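Subject: Re: [workshop-automation] Box taping jig, which step first?
From: Heikki Jääskeläinen
To: workshop-automation list
Date: December 2024

Joyce Bakilana wrote:
> Heikki, before you order more parts for the taping arm, can you
> tell us which part of the job it shall do? In September you wrote
> that it would close the flaps, tape them and cut. Martti and I
> think this is three machines. Also, does the Prastar board still
> reset when the second motor starts?

Hello Joyce, hello all,

Thank you for the questions. I start with the easy one. The Prastar board does not reset any more. I gave the second motor its own supply, 470 microfarads across the terminals, and now it runs the whole evening. Martti was right about the thin ground wire and I was wrong.

About the job itself, I agree with you now. I have looked again at how the packing is done by hand, and I had forgotten how much the other hand does. One hand pulls the dispenser over the corner. The other one keeps the box in its place with the fingertips on the front top edge. My arm has only the first hand.
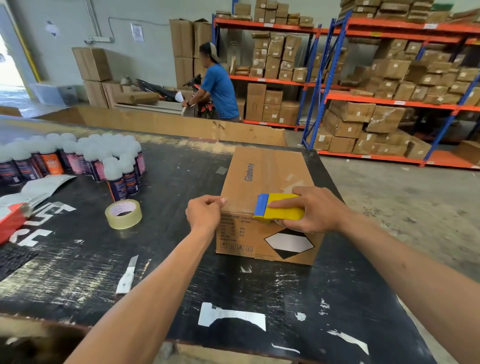 So my proposal is that we build the holding part first and leave the taping to a person for the moment. I would make two padded stops and one slow pusher, driven by the Kinnunen actuator which Rochelle gave me. It has a stroke of 333 mm, and this is enough for all the cartons we use in the shared room. The force I will limit in software and also with a spring — I don't trust my software alone.

After that comes the tape. I would like to mount a normal hand dispenser on the arm and not design a new tape head. The Hekent head is nice, but it wants its own wide rolls and I cannot find them here. A hand dispenser has a blade already, so the arm must only press, pull and turn the wrist at the end. The turning is what fails at my place. On 103 test strips the cut was clean only when the wrist turned quickly, and at this speed the box moved.

Two questions for the list:

Has anybody used the Kastaveo force sensor under a moving tool? Mine drifts when the arm is warm.

Joni, is your offer of the aluminium profile still valid? I need 1000 mm, one piece, the cut ends can be rough.

With best regards,
Heikki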